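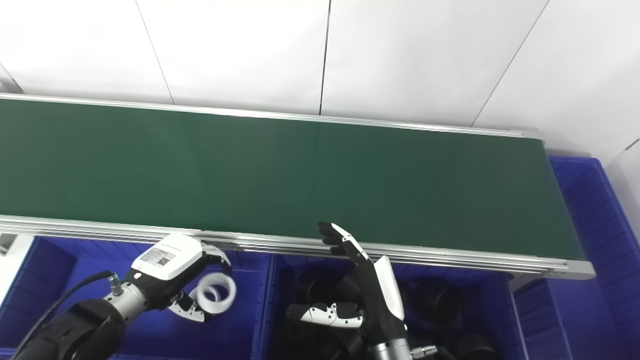

Pollenbridge: Final Report
Despina Dobre and Aurel Sandu
03/05/2023

2. Collecting the demonstrations

Our plan was to record 1000 demonstrations of a two-handed robot moving white rings between the conveyor and the blue bins. We recorded 821. The missing ones are covered in Section 4, under "Scheduling", a polite word for it.

Each demonstration is one ring and one attempt. Bianca drove most of them by teleoperation and is now better at this than at parallel parking. Aurel labeled the start and end of every grasp, then labeled 194 of them again after we agreed on what a grasp was.
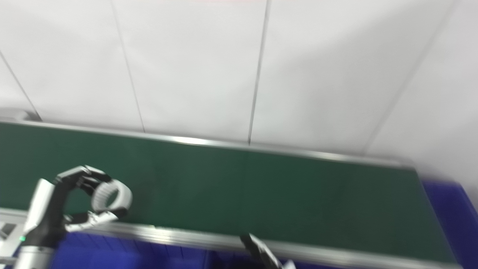 Figure 2. Left hand half open above the belt, nothing in its grip.

We kept empty-handed moments in the data. Our first model, trained on tidy clips only, closed its fingers on air and carried the air to the bin with great confidence – it had never seen a hand with nothing in it.

Ring placement on the belt was meant to be random. Left to ourselves, we put it in the same 11 spots, so Catinca wrote a script to pick for us.
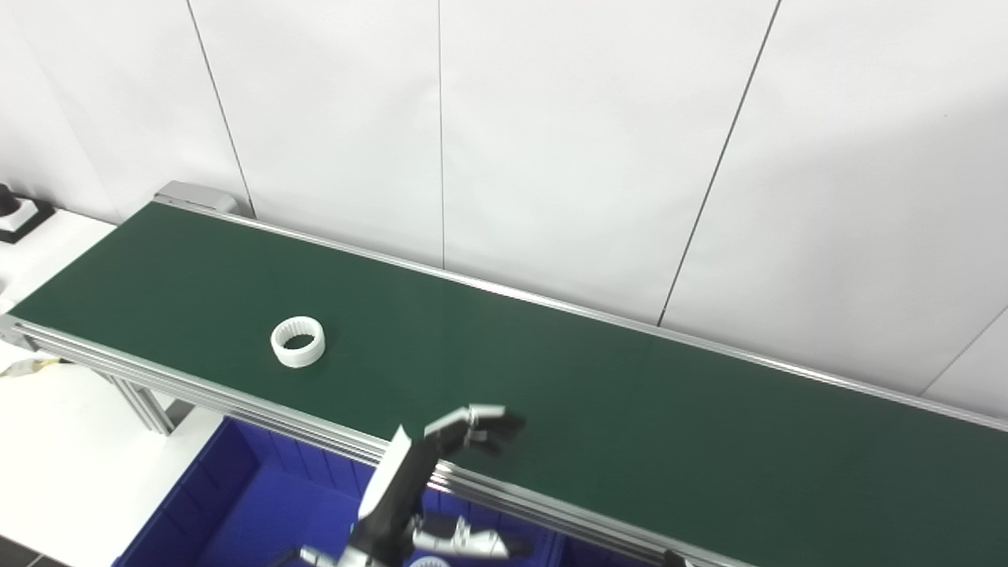
3. Training

We trained on the labeled clips only, with one in ten held back for testing.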